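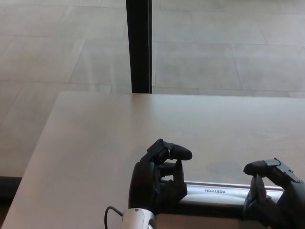

Dondonus pair, both hands at a Bostitch desk tool.

Search this site Search Go
Shared 2 times | 2 comments

Dondonus Two-Hand Bench Set: planning and budget notes

Supplied and commissioned by Telthorpe. Page revised 25 November 2018.

The Dondonus set is a matched left and right hand for bench work with ordinary office and workshop articles: punches, staplers, tape dispensers, small boxed goods. It is sold as a pair. Single hands are available as spares only, and a spare must be ordered for the correct side.

What the order covers

The base order consists of both hands, the wrist adaptors, one controller, the hand cables and a printed setup guide. Arms, bench and guarding are not included. Customers who already own a pair of arms should send us the flange drawing before ordering, as the standard adaptor does not fit every pattern. A special adaptor adds to the lead time and is charged at cost.

Hand cables are external. They leave the wrist and need a free loop long enough for full wrist rotation. A cable tied too close to the housing will be pulled at the connector, and damage of this kind is not covered by the warranty. Allow for the loop when placing fixtures beside the hands.

Bench

A plain, flat top is sufficient for most light work. A smooth surface lets the hands slide an article into position before lifting it, but it also lets a long article turn when only one end is pushed. Where the job needs pressing force, such as working the lever of a desk punch, budget for a stop or a thin rubber mat. Matt surfaces are preferred if the cell will use a vision system. Glossy tops and bright metal articles both produce highlights, and these take time to tune out.

Floor fixing depends on the arms. On tiled floors, check what lies beneath before agreeing to drill. We have had sites where the tiles were laid over a heating circuit and the stand had to be changed to a weighted base at a late stage.

Power

The controller needs one 220 V single-phase supply on its own breaker. Do not share it with a compressor or a laser printer. The emergency stop circuit is the customer's responsibility and must be in place before our engineer attends.

Wear parts

Fingertips are the main consumable. They wear fastest on articles with exposed metal edges. The tip is changed from the front with a hex key and the hand can stay on the arm. Finger joints are not a user-serviceable item. Return the complete hand to our Besson workshop, with the joint number written on the returns slip.

Budget headings

Most of the quotations we are asked to revise have left something out of the following:

Hands, controller and adaptors (base order)
Arms and stand, if not already owned
Bench, stops and mats
Guarding and emergency stop
Electrical work
Commissioning and operator training
Spare tips
Annual service

The annual service contract is £2574 per pair, excluding VAT and travel. It covers inspection, joint calibration, one set of tips for each hand and software updates. Contracts run from the date of commissioning. A pair without a contract can still be serviced, at the day rate plus parts.

Article trials

Send the real articles. A drawing will give us the dimensions of a punch or stapler but not the stiffness of its spring or the finish of its handle. Send more than one of each if there is any variation between batches. Trials are held at Sencombe and the report states which grips were used and which articles were refused. The trial fee is deducted from the order if one is placed.

Orders for delivery before the end of February should reach us with a signed layout drawing. An order without a drawing is held and does not take a place in the build queue.

Quotations: Teresa Mendes, Telthorpe sales office.

Comments (2)

Solène Poulain
Is the service price the same if the left and right hands are on separate benches? We would be running them as single-hand stations for part of the year.

Teresa Mendes
Same price if both benches are in one building and can be released together. The controller has to stay within reach of both hand cables, so separate benches normally mean a second controller. Please send the layout and I will quote for it.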